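# Bulum planner: questions we keep getting

Maintained by Markos Economou. Last touched October 31, 2024, so anything newer than that is between you and the changelog.

**Does Bulum plan for both arms at once?**

Yes, if you set `joint_plan: true`. Left to its own devices it plans one arm, then treats that arm as furniture while it plans the other. The default is safe and slow, much like its author.

**Why does my second arm just hover there?**

It's waiting for a lock. Any arm that wants to enter the shared zone has to ask, and an arm that's holding something goes first. Run `bulum locks` and see who has it. If the answer is "none" and the arm still won't budge, you've found the bug we closed in January. Please reopen it.
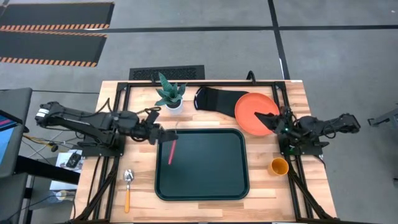

The timeout on that lock is 625 ms. People raise it to make the warnings go away, and they do go away, along with any idea of why a run takes all afternoon.

**Can I plan around soft things, like cloth or leaves?**

Sort of. The Andrade perception module hands us a box for each object, and a plant gets a box like everybody else. Pad it by 200 mm if you're fond of the plant.

**It found my spoon's handle but not the bowl. Why?**

Shiny metal makes a mess of depth readings. Turn on `fill_from_mask` and accept that the spoon will come out slightly fat.

**What does error 1155 mean?**

The start pose is already in collision, according to the planner. Check your table height before you check anything else. Then check it in meters.

**Do I need Stornance to use this?**

No. Stornance records and replays runs, and Bulum works fine without it. You'll want it the first time someone at Stovton asks what happened and you have only your memory to offer.

**Is version 2 coming?**

Yes.

**When?**

See the changelog.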